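Informe final de prácticas: agarre en simulación con cámara de muñeca
Asignatura de Robótica Aplicada. Entregado el 2019-07-05

1. Qué queríamos hacer

La propuesta que presentamos en abril prometía un brazo capaz de recoger objetos en una vivienda simulada, guiado solo por lo que ve la cámara de la muñeca. El título ocupaba dos líneas y contenía la palabra «robusto». La palabra ha desaparecido de esta versión.

El entorno se llama Dovden y reproduce el interior de una casa. La política de control, Brelo, es una red convolucional pequeña que recibe la imagen de la muñeca y devuelve un desplazamiento de la pinza. La entrenamos con demostraciones teleoperadas por nosotros mismos, circunstancia que la red ha sabido imitar con una fidelidad poco halagadora.

2. El problema de acercarse

De lejos, Brelo se orienta razonablemente. Las dificultades empiezan en los últimos centímetros, cuando el objeto llena la imagen y la red se queda sin contexto. Un cuerpo negro casi sin textura es el peor caso: no ofrece puntos de referencia en la cara, y toda la información útil se concentra en el borde.
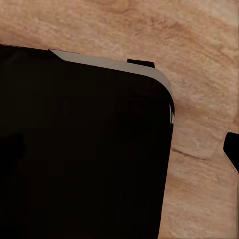
Figura 1. Vista cercana en Dovden: objeto negro con reborde gris claro sobre superficie de aspecto pétreo; a la derecha, parte de un dedo de la pinza.

El fondo tampoco colabora. Las vetas anaranjadas tienen más contraste que el propio objeto, y los mapas de activación mostraban a la red muy interesada en la piedra. Probamos a aumentar el contraste (empeoró), a recortar la imagen (empeoró de otra manera) y, por último, a cambiar el método.

3. Método definitivo

Añadimos una segunda rama que recibe la postura de la muñeca respecto a la base. La idea es que, si la imagen no dice nada, al menos el brazo sepa cómo está colocado. Entrenamos con 200 demostraciones y evaluamos cada variante en 100 episodios, con las mismas posiciones iniciales para las dos.

También incluimos giros fuertes de la muñeca, de hasta 90 grados. Con ellos el horizonte deja de ser horizonte y el suelo pasa a ser un lateral, algo que la variante de solo imagen llevaba bastante mal.
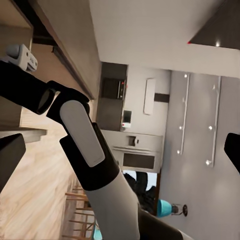 Uchida objetó en la revisión intermedia que con la postura como entrada ya no se puede hablar de control «puramente visual», y que convendría comprobar si la red sigue mirando la imagen o se ha aprendido los armarios de memoria. Hicimos la prueba tapando la entrada visual: el rendimiento cae, luego algo mira. Cuánto mira queda para el próximo curso.

4. Resultados

La variante con postura supera a la de solo imagen en los episodios con giro y empata con ella en los demás. En objetos oscuros vistos de cerca la mejora existe, aunque hay que buscarla con cariño en la tabla del anexo. El fallo más común es cerrar la pinza demasiado pronto, con gran seguridad, junto al objeto.

5. Limitaciones

Todo se ha hecho en simulación, con una sola vivienda y luz uniforme. No hemos probado nada en un brazo físico. Las semillas aleatorias de la primera tanda no se guardaron, y esa tanda no figura en los resultados.

Trabajos relacionados
Skavville: planificación de rutas en plantas de varias alturas
Calibración de cámaras de muñeca con patrones impresos
Dovden: guía de instalación para alumnos
Aumento de datos con texturas de piedra y madera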